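Notebook – garment folding and sorting, table 2
October, started 9:40

Carrying on from the last page. The knits are finished, so the rest of the bin is wovens and a few heavier pieces. Worked from the Herkura list top to bottom and skipped anything with a missing tag.

Weights first. The scale was reading 4 g high with nothing on it, so I zeroed it and redid the first two pieces. After that:

Dernbridge overshirt, 635 g
Hyun long jacket, 1,438 g
Eltomska work pants, 600 g

The jacket is the one that keeps throwing off the stack. It takes up the space of three shirts and the pile leans once anything goes on top. I have put it at the bottom of the shelf for now. If we get the deeper bins it should go in one by itself.

Folding notes. The old sheet says to fold in half lengthwise, then sleeves in, then thirds. That works for shirts with light sleeves. On the overshirt the sleeves make a lump in the middle and the thirds come out uneven, by 3 cm or so on my first try. Second try I did the sleeves first, laid straight down along the body, then in half, then thirds. Came out flatter and the collar stayed where it was. I would change the sheet for anything over 600 g and leave it alone for the rest.

Smoothing. Starting from the hem and pushing up toward the collar just moves the wrinkles to the shoulders. Starting in the middle and going out to both sides is better. Two passes, no more. The third pass on the pants undid the second.

10:55 – stopped for the kettle and to find the other clothes brush. It was in the drawer with the tape.

Surface. Still think the marble pattern top is a bad match for dark clothes. Black socks and the navy overshirt are hard to find the edge of against the dark brown, and I lined up one hem with a vein by mistake. Light or bright pieces are fine on it. Red is the easiest of anything so far. Suggest we do the dark pieces on the gray mat at table 1 and keep this one for colors.

Wiped the top down before the second batch. There was lint along the back where it meets the panel, a good bit of it. The brush doesn't get into that line, but a folded paper towel does.

Sorting. Current piles are tops, bottoms, outer layers and unsure. Unsure is too big. Most of what is in there is pieces where the tag gives a size but no type, and I would call nearly all of them tops. Whoever does the next batch, please use your own judgment and write the pile next to the list number in pencil. We can argue about it later.

Pieces with an emblem or anything else attached on the front: fold with the attached part facing up, and keep it off the fold line. One of last month's shirts came back with a crease right through the patch and it took an iron to get rid of it.

Target for the month is still 100 pieces through the new fold. We are behind, mostly from the days lost to the tag printer. Printer is fine now, but the roll in it is the narrow kind, so check before you run a full sheet.

To do
– rewrite step 2 on the folding sheet
– order wide roll
– move the jacket if the deep bins come
– go through the unsure pile again

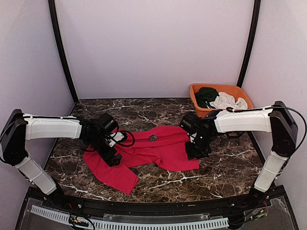
Left the list clipped to the shelf by the scale. Next up is the rest of the Dernbridge pieces, then the scarves, which have no fold written down for them yet. I am going to try rolling them.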